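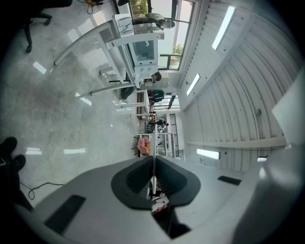
I have never trusted a space that calls itself a workshop and then polishes the floor. We're six months into looking for somewhere to put the benches, and Protura sent me off to see unit 16 with the usual promises about light and "character". The light I'll grant them. The big window in its dark metal surround lets in plenty of day, and there's a bit of green outside to rest your eyes on. The floor is grey concrete with a proper shine on it, every ceiling light showing up as a white streak, and I'd like to know how it copes with a dropped chisel. I'd also like to know what it's like under a chair on casters. I have the same kind of black office chair at home and it wanders off on tiles, never mind this stuff.

The long white bench was the thing I kept going back to. Slender legs, crossbars, very neat. I've been burned by neat before. Our old Zorkament bench looked just as tidy in the catalogue and it swayed every time somebody leaned on the vise, so now I lean on everything, and the agent can look at me however she likes. It passed the lean. One lean isn't a winter of planing, though.

Then there's the noise. The listing says "excellent acoustics", and I've yet to meet a ridged metal ceiling that deserved the words. Add a hard floor and a brick wall and I'd expect a hand drill to sound like a dentist. The brick is red and handsome and I can see why people fall for it. I can also see myself trying to hang 145 clamps on it and swearing at the masonry bits. The tube lights do a decent even job, I'll give them that – no dark corner where the glue-ups would end up.

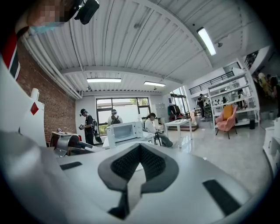 Ratih Simanjuntak wrote back within the hour to say I was fussing, that rugs and a few old blankets on the wall would fix most of the echo, and that I'd said the same gloomy things about the Skimley place before somebody else took it. Fair enough on Skimley. I still don't want to pay $323 a week and then go shopping for blankets.

I've asked for a second look in October, when it's raining.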